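A Queue Is Better Than a Lottery

I have lived outside my own country for 15 years, and in this time I have held four different kinds of permit. I mention it so that the reader knows where I stand. I am not a lawyer. I am a person who has filled in many forms in a language that was not my first, and I have formed an opinion about one thing in particular, the way in which governments decide who may even hand in the form.

There are, broadly, two methods. In the first one, the office opens on a certain morning and accepts files until a limit is reached. In the second one, everybody who is interested puts a name into a pool, and a computer draws the names. The second method becomes more popular each year, and most people who write about immigration seem to like it. They say it is fair, for everybody has the same chance. I want to argue against this, although I admit that the first method, as it is usually done, is also bad.

Let me begin with a case I know well. Joar Grønli, with whom I shared an office for some years at Gusudon, applied for a skilled worker program that had 2,000 places. He had prepared for eight months. He had paid for the language test, for the evaluation of his diploma and for the certified translation of every paper down to his military service. The program opened at nine in the morning. The website stopped answering at four minutes past nine, and when it came back in the afternoon, the limit had been reached. He was told he could try again in the next round, for which no date was given. Two of his documents would expire before then.

It is easy to see why people who lived through such mornings welcomed the lottery. A lottery has no four minutes past nine. You may register at night, from a slow connection, with a small child on your arm, and your chance is equal to that of a person with a very fast computer and a consultant.

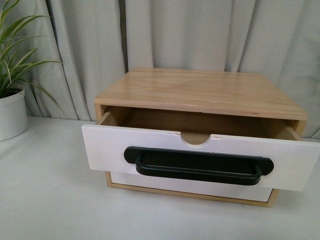

But consider what happens afterwards. Joar registered in the first lottery, and was not drawn. He registered in the second, and was not drawn either. In the third the rules had changed a little and he had to register again from the beginning, as if he had never been there. After three years of waiting, he stood in exactly the same place as somebody who had heard of the program the evening before. The office did not remember him. I believe this is the real fault of the lottery, and it is a serious one. It makes time worthless.

A person who waits in a queue gives up something, but gets something back. He can see that the number in front of him becomes smaller. He can say to his employer, or to his wife's parents, that it will probably be next spring. He can decide if it is sensible to renew the lease or to buy winter tires. In a lottery he cannot plan anything. He can be called in June or never, and the letter that says he was not called gives no reason, as there was none.

I have heard the reply that a queue will grow without end. If 4,000 persons apply each year and only half of them can be accepted, then after some years the line is so long that it is cruel to let anybody join it. This is a good objection and I do not want to walk around it. We have seen such queues, in which people waited so long that their children became adults and fell out of the family's application. A queue without management is a promise which the government does not intend to keep.

Still, I think the answer is to manage it. When the line is longer than two years, close the door and say so publicly, with the date on which it will be opened again. Let people join with a short form and a small fee, and ask for the expensive documents only when their turn is close. Language tests and police certificates should be counted as valid if they were valid on the day the person joined. None of this needs new technology. It needs an office that is willing to be held to a number.

Arvid Brekke, who advises employers at a small firm called Sæther, disagrees with me, and he has read more of these laws than I have. His view is that the state does not owe anything to a person who is not yet inside the country, and that the order of arrival has no moral weight. Why should the early one be preferred to the better qualified one? He would like a points system without any queue and any lottery, where the highest score is always taken first.

I have some sympathy for this. However, the points are decided by somebody, and they are changed often. A welder who had enough points last year may be missing 20 this year, when he has become only more experienced and one birthday older. Also, most points systems end in a tie between hundreds of persons with the same score, and then the office must break the tie. It breaks it by date or by drawing names, so we are back at my question.

My own modest proposal is a mixture. Let the points decide who is qualified, with a clear line that stays where it is for at least three years. Among those who are above the line, go by the date. And if a government insists on the lottery, because it is cheap and looks modern, then let each unsuccessful round add one more ticket for the same person. Hunting permits are given in this manner in some places. I do not see why an engineer or a nurse should be treated with less patience than a man who wants to shoot an elk.

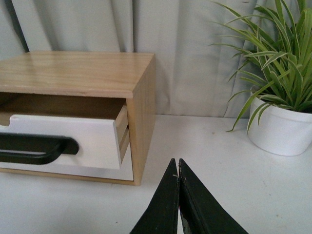
Wooden cabinet with its white drawer partly open.

Joar, by the way, has stopped registering. He took a position with Flavon in another country, where the procedure was dull and slow and where he received on the first day a number and a month. The month was wrong by a little, and they wrote to him to tell him so.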